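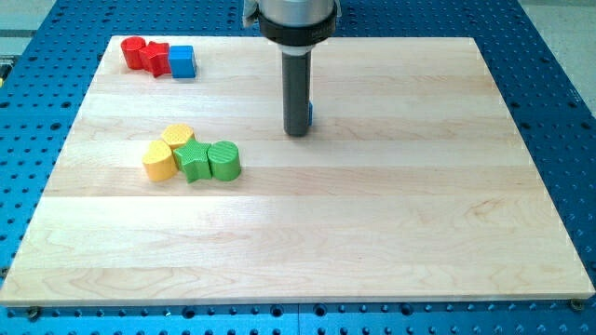 Tuesday, January 28, 2020

Board is down on the blue table and bolted. Second attempt. The first one is now a very nice shelf in Maja's hallway with a twist in it that she says gives her keys somewhere to slide to.

For whoever builds the third one (I'm assuming a third one), what I did this time, while I still remember.

Maple from Fenik again. I asked for pale and got pale, plus a few pieces with darker streaks that the guy described as "character" and charged me for. I was going to send the streaky ones back and then looked at the delivery fee and discovered I like character. There's a faint wavy figure in some of the strips too, which you don't really notice until the light is low, and then you can't stop noticing it.

Ripped everything on the Thursday, jointed the edges, laid the strips out on the floor and shuffled them around for much longer than the job deserved. Tried to keep the dark streaks from ending up next to each other. Oratile walked through, moved one strip, walked out. Hers was better. I left it.

Glue was the Jirnden, the yellow one, not the white one that was on the shelf with the cap off. Glued up in two halves and then the halves together, which is the thing I didn't do last time. Left it 12 hours in the clamps. The bottle says less. The bottle wasn't there for the hallway shelf.

Squeeze-out: I scraped it when it was rubbery this time. Missed a bit underneath and had to chisel it off the next day, with a small gouge to show for it. It's on the bottom. Nobody put a mirror under there please.

Flattening took most of a day. Hand plane across, then diagonal, then a lot of sanding. Went all the way up to 400, which was too far. I know it was too far. Maja wanted "smooth so that the blocks don't catch on the seams" and I got carried away, and now it throws a shine in the middle and down toward the near right that you could comb your hair in. You can still see every seam running left to right, but I can drag a fingernail across all of them and only feel one. I'm not saying which.

Finish: one coat of Kekana oil, wiped off hard. The tin wants three coats. If the sheen turns out to bother people I'd knock it back with a gray pad before doing anything else to it, and I would NOT put the other two coats on. Talk to me first. Or to Oratile, who was against the oil from the start and has it in writing.

The table. Holes in the table are where they are, so the board had to be made to suit. I measured the hole spacing, wrote it on the back of the Fenik receipt, lost the receipt, measured again, found the receipt, and the two numbers didn't agree. Third measurement agreed with the first. The bolts on the near side went in by hand, dark round heads, snug and no more. Please don't lean on the wrench. Wood moves, and if it can't move sideways it'll move up, and then we're back to shelves.

It sits a little proud of the table, so there's a light-colored front edge facing you when you stand at the near side. I broke that edge with a block plane. First one was sharp enough to catch a sleeve.

Cost, since Maja will ask: 259 for the maple including the character. Glue and oil came out of what we had for Stunemano and I'm not splitting hairs over which shelf they were on.

Blocks

These came out of the bin by the sink. Washed them in warm water and dish soap, dried on a towel overnight. Paint held up. They're toy blocks, they were designed to survive worse people than us.

Layout at the moment is two groups, both on the left half: three up near the far left corner in a short row, and four closer in and a touch to the right of those. The red cylinder is the far left one of the row, standing on its end. I tried it on its side first and it rolled straight off toward the window, so either the building leans or my plane work does. Put a level on it. It's the building, mostly.

I left the right side of the wood clear of blocks on purpose. Oratile wants to spread out over there later, and it's easier to add than to move things that somebody has just written down the position of. If you do move one, write it here with the date. "Tidied up a bit" doesn't count as a position.

Things that went wrong, for the record:

- Pencil marks. I drew a center line, then oiled over part of it. Sanded it out, re-oiled the patch. If you know where to look you'll see it, so don't look.
- Ran out of decent clamps and borrowed the two orange ones from upstairs. They've got glue on them now. They may have had glue on them before. I'm choosing to believe so.
- Dropped a bolt through the table. Still hear it when the drawer closes.

Still to do:

- Check flatness again in 14 days, straightedge across and on both diagonals. Write the gaps down, even if they're boring.
- Re-snug the bolts once, then leave them alone till March.
- Find a cover cloth that isn't the one with coffee on it.
- Offcuts are under the bench, left end. Longest ones are spoken for (Maja, hooks for the shelf). Rest are free.
- No mugs on the maple. There was a ring on the old board by the second morning, and it was my mug, so I'm aware of how this happens.

Oratile just ran her hand over it and found the seam.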